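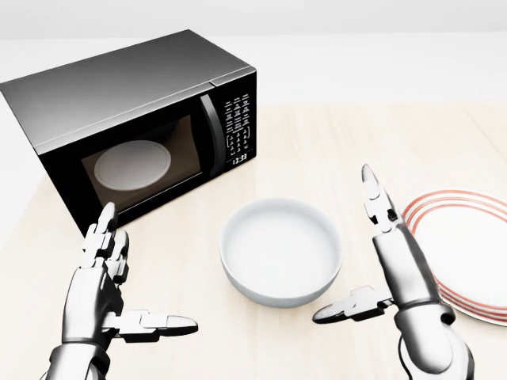

What is a late bet?
A bet placed after the event has started, or after its result could be known, at a price meant for people who didn't know it.

Late Bets and Other Family Arguments
Notes for the Bruston session, Bastian Harms

Opening. Say hello, say Brimness is a small bookmaker, say small twice. Everyone in this room has voided a bet and been called a thief. Wait for the nodding.

Start with greyhounds. A race goes off two minutes early, our clock still shows the old time, and a man who has never shown any interest in dogs has forty pounds on trap four. He wins. He is very articulate on the phone.

The numbers from last September, slowly:
1,677 bets flagged by the system
411 voided
178 complaints
3 went as far as outside arbitration. We lost two, and deserved to lose one.

Pause for the other one. Somebody will ask. It was a tennis match, it involved rain, and I am still not ready.

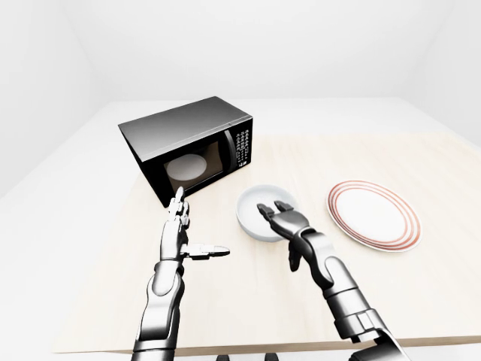 Microwave on a pale wooden tabletop.

Where the lateness comes from. Three clocks: the feed's, ours and the customer's. At Brimness we used to take the scheduled start as the off, which is charming if you have never been to a sporting event. Now we use the feed's off signal and keep the raw log. Kedis sends one stamp when the message leaves and another when we receive it. Keep both. We threw the first one away for years to save disk space. We saved very little disk space.

Mention the rule book. Ours said bets "may" be voided when struck late. Customers read "may" as "won't" and traders read it as "will, if it won". If you void the late winners you have to void the late losers too, and hand the stakes back, and your finance director will look at you as though you had invented refunds. 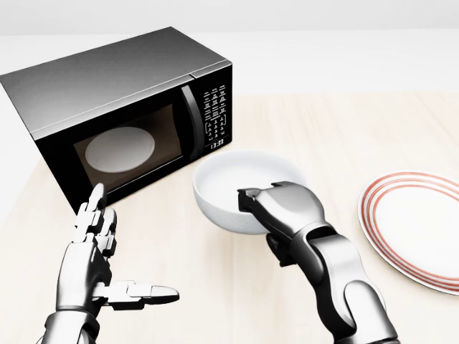

Microwave with its display at 13:33.

Letters. Read the old template aloud, the one with "palpable" in it. Then the new one: the time the event started, the time the bet was struck, the rule, the stake returned. Four lines. Complaints still arrive but they are shorter, and some are nearly polite.

Cabello, the trading desk tool, lets staff add a reason when they void. Make the box compulsory. Ours was optional and the commonest entry was a full stop.

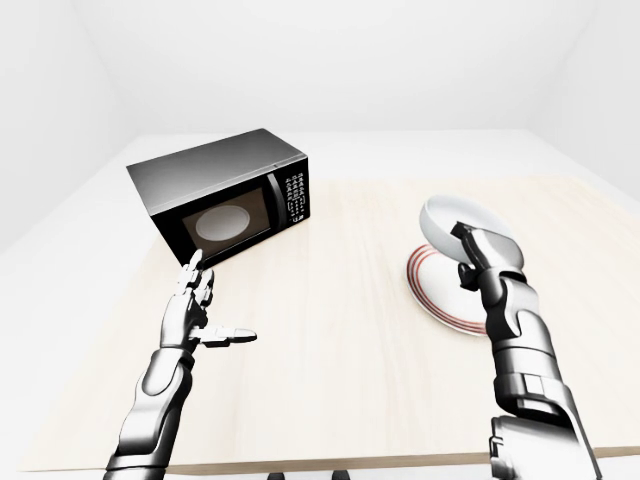
Then the awkward bit about staff. A trader on an evening shift has one eye on six markets and the other on his dinner. Don't ask him to judge his own voids. Send them to whoever is on in the morning, who has slept and holds no grudge against trap four.

If time is short, skip the section on bet delays — it has a graph, and the graph has two axes on the same side.

Questions. If asked about the tennis, drink some water.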